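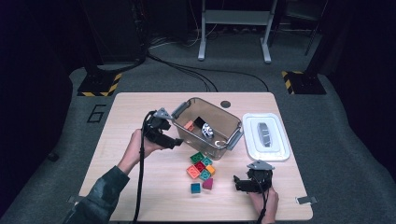 Sorting the small blocks: what goes in which box

2022-03-06

The block problem in this house is a storage problem. The blocks themselves are fine. They are small, they wipe clean and they have survived two house moves and a spell in a damp loft. What has never worked is where they live between uses, and I have spent more of this winter on that than I would like to admit to my employer.

The starting position, in December, was one deep cardboard drum holding everything. By my reckoning the drum held 900 pieces. I know the number because Bláthnaid Ní Chonaill, who lent us most of them, keeps a spreadsheet. The drum was 171 mm across at the mouth, wide enough for an adult forearm but too narrow to see past it. To find a particular piece you tipped the whole lot out on the carpet. Tipping out took a few seconds and putting back took 20 minutes.

So the drum went, and I moved to two containers on the table. They do different jobs and I will take them separately.

The open bin

Translucent plastic with a brownish tint, a grey handle at each end and a wire rim around the top. I had it down as a kitchen thing and it spent its first year with onions in it. It washed out without leaving a smell.

Three properties matter here. The sides let enough light through that you can tell whether the bin is full without standing over it. The handles are at the short ends, so it lifts level. The base is flat and wide for its height, so small cubes stay in one layer for a good while before they start to stack. Once they stack you are back to digging, and the arrangement has failed. I treat a single layer as the working limit and stop there.

The rim is the weak point. Siham Shehata, whose children are over most weeks, thought something would catch on it sooner or later. I have run a cotton cloth along the full length and it did not snag, so I have left it alone. If it starts to lift at the join I will fold a strip of tape over it.

The lidded box

White plastic, rectangular, rounded corners, closed lid. It stands to the right of the bin because I am right-handed and that is where my hand goes.

Being opaque, it is bad for finding things and good for not being asked about them. I use it for finished sets, spares on loan and anything that has to go back to its owner complete. The lid also keeps out crumbs, which were a steady contaminant in the drum. I tried a label on the side (Dasham paper ones, the cheap roll) and it peeled within a fortnight. Writing directly on the plastic with a Nijs paint marker has held so far on an older box in the hall cupboard, so that is the next thing to try here.

The table

Pale wood with rounded corners, on the grey carpet. It replaced a Sollside folding table that had a raised lip all the way round. The lip was meant to stop things rolling off. In practice it collected grit and made it impossible to sweep blocks off the edge into a bin held underneath, and that is the fastest way to clear any table. Cubes do not roll in any case. The present top has no lip and I have not missed it. 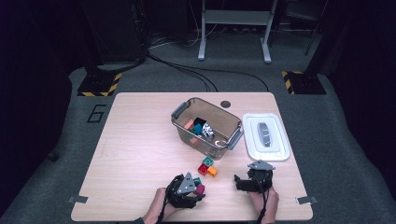
The order of work took longer to settle than the furniture. My first method was to sort by colour, with a pile for each, and then move the piles into the bin one after another. It looks organised and it is slow. Every piece gets handled twice, once into the pile and once out of it. The teals and greens also cause arguments under the ceiling light, where the two are closer than you would think.

The second method was to sort by size. That falls down at once with cubes this small, where most of them are near enough the same.

What I do now is bring a small batch to the front of the table, no more than eight pieces, and move them straight into the bin without sorting at all. Plain colours go in as they come. Anything odd, such as the white cube with the black markings, goes in as well, and only comes out again if it turns out to belong to a set in the lidded box. The check is done once, at the end, by looking down into the bin while everything is still in one layer.

A few notes from repeating this more often than is reasonable:

Put the bin down at an angle if there are people on both sides of the table. Square to the edge, the person on the far side reaches across a long wall. On the diagonal, both get an open corner.

Keep the loose batch close to the near wall of the bin. Each move is then a short lift over the rim. When the batch spreads towards the front edge of the table, pieces get knocked on to the carpet, and grey carpet hides a black cube very well.

Place, do not drop. A cube dropped on to another cube bounces and ends up in a far corner. It is a small delay each time but it adds up over a full clear.

Leave the lid on the white box until the bin is done. With both open, things go in the wrong one.

On timing, a full tidy with the new method takes me 8 minutes, against the 20 for the drum. Some of that gain is simply from having fewer pieces in circulation, as a good part of Bláthnaid's loan is now boxed and upstairs. I have not tried to separate the two effects.

Still open: whether to get a second bin of the same type. The shop I had the first from now stocks only the Tronine version, which is taller and narrower, and on the reasoning above that makes it worse for this purpose. Siham says a baking tray would do the same job for less money. She may be right about the single layer, but a tray has no walls to speak of and I do not fancy carrying one up the stairs. I will measure the shelf first – the clearance under the second one down is tight – and then decide.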